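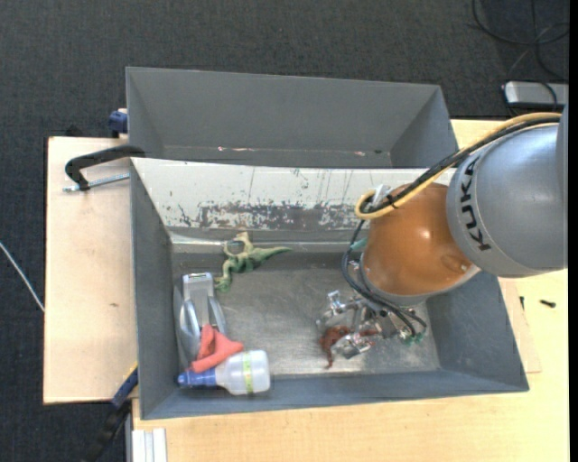 The KUKA down in the front bin at Rorneo's open day, with the green dinosaur over by the back wall.

I went to the Rorneo open day in Rorwood on 12th October mostly for the software talks, and I ended up spending half the afternoon next to a bin of toys. No regrets! I write planning code for a living (conveyors, nothing glamorous) and I'd been curious about their picking stack ever since they put out the notes on it in April.

The building is a bit of a maze. You sign in, get a sticker, and then follow tape arrows past the kitchen to the picking cell. There are two gray bins clamped to a wooden table, and the whole job is to get things out of the front one. The bin has clearly had a long life - scratches all over the floor, paint peeling off the back panel - and I asked if the shiny patches bothered the depth data. They do, a lot. Their fix is a filter called Flultis that throws out points it doesn't trust and fills in from a stored model of the empty bin. I'd have guessed something fancier, but the person running the cell said the fancy version was slower and no better.

The part I really wanted to see was the grasp ranking. Dubey (that's the planner) makes a big pile of candidate grasps, 139 on the cycle they paused for us, then cuts anything where the fingers or the cables would hit a bin wall. We got to see the list on a monitor with the scores next to each one. What I liked is that every rejected grasp keeps its reason, so you can click on it and read "wall, left" or "no path out" and stop guessing. I am stealing that idea for work.

Clutter is where it gets hard. There was a clear-ish plastic bottle with a blue cap lying right up against a crumpled red thing and a gray plastic part, all in one knot, and on the segmentation view the three of them kept merging into a single blob. See-through plastic is still a pain for everybody, I guess. Dubey gives a blob like that a low score and goes for loose items first, which seems sensible to me.

They test against 2,213 recorded bin layouts before any change goes in, and a full run takes around 15 minutes. I asked about replaying failed picks in simulation and got a long, very good answer about contact friction that I only half wrote down, sorry.

Parking was awful, by the way. Take the 118 bus, it stops right outside, and bring a sweater for the lab.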